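Lincombe Packing Cooperative
Equipment review meeting, Mon 14 July
Minutes

Present: kitting floor, purchasing, maintenance, safety. Apologies from finance.

1. Previous minutes
Agreed, with one correction. The line saying the Trulis arm "will be leased" should read "may be leased."

2. Trulis bagging kit
Purchasing went through the offer again. Trulis wants a 12-month lease with the arm, gripper and software included. Fingertips are charged separately, and no price was given for them. The kitting floor asked why a wear part is left out of a package sold as complete. Purchasing will ask.

Safety had read the sales sheet and could not find what "handles all common bags" is based on. Maintenance said thin film is the hard part of our work, and that a bag lying flat with nothing in it is a fair place to begin but a long way from a filled one.

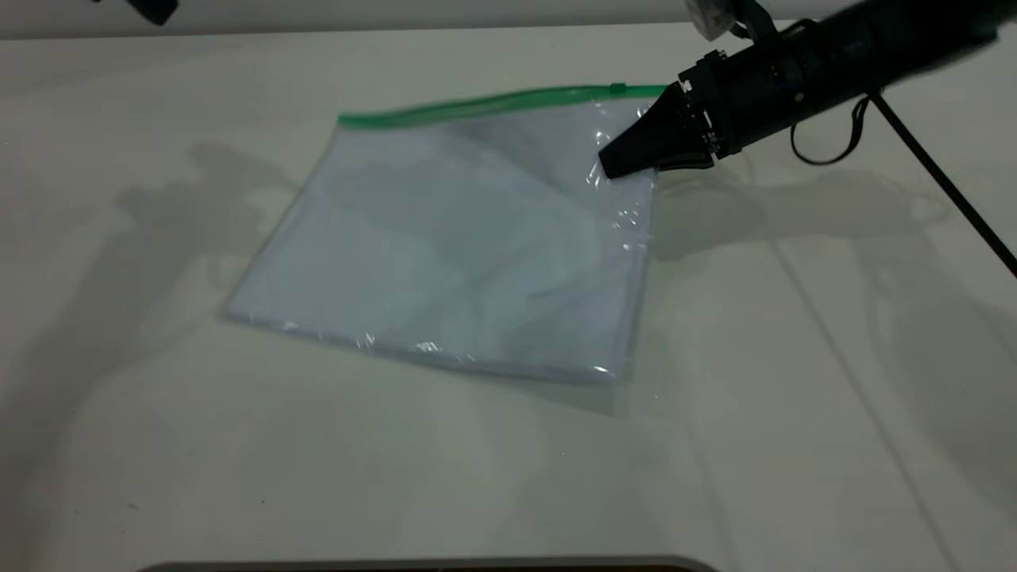 Item 2: Trulis gripper on a clear zip-top bag with a green seal strip.

The kitting floor pointed out that pressing on a bag and closing it are separate jobs, and wants to see the slider run end to end on bags from our own stock. The Belmonte order alone is 417 bags, in 2 sizes. Trulis has quoted no failure rate for either size. Purchasing felt the vendor should get a chance to answer before we turn the kit down. Others felt it had been given that chance in the spring.

Agreed: no lease on the present terms. Trulis to be asked for a trial at Plivaddale using our bags, with our staff keeping the tally.

3. Service cover
The contract promises a "prompt" visit. Safety wants a number of hours in writing. Maintenance will not sign off on remote support only.

4. Actions
Purchasing: fingertip price, service hours, trial date.
Kitting floor: set aside bags in both sizes.
Maintenance: check power and bench space at Plivaddale.

Next meeting to be set when Trulis replies.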